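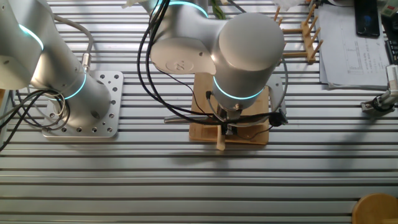
Das Bambusbrett ist eine flache, meist rechteckige Arbeits- oder Schneidunterlage aus verleimten Bambusstreifen. Botanisch kein Holz, Bambus gehört zu den Süßgräsern; im Handel trotzdem fast immer bei den Holzbrettern einsortiert.

Herstellung
Halme werden gespalten, gehobelt, gekocht oder gedämpft, getrocknet. Danach Verleimung unter Druck, längs oder kreuzweise. Helle Bretter sind naturbelassen, dunklere (karamellfarben) länger gedämpft. Oberfläche meist geölt, seltener gewachst.

Eigenschaften
Hart, dicht, nimmt wenig Wasser auf. Klingen werden schneller stumpf als auf Ahorn oder Linde. Bei einseitiger Nässe verzieht sich das Brett, bei dünnen Ausführungen auch mal dauerhaft. Spülmaschine: nein.

Maße
Keine Norm. Verbreitet sind kleine Formate, z.B. 242 x 130 mm beim Modell Lustholm von Laka, Gewicht dort 231 g. Nornis führt nur größere Bretter, das schwerste wiegt 800 g und hat eine Saftrinne.

Verwendung
Schneiden, Servieren, Unterlage für Bastel- und Montagearbeiten. Zum Rühren und Wenden werden oft passende Holzstäbe oder Spatel dazu verkauft, die aber seperat gepflegt werden müssen.

Pflege
Feucht abwischen, hochkant trocknen lassen. Nachölen wenn die Fläche stumpf wirkt, Lein- oder Mineralöl. Tiefe Kerben lassen sich mit feinem Schleifpapier glätten, immer in Faserrichtung.

Siehe auch: Schneidebrett, Hirnholzbrett, Kochlöfel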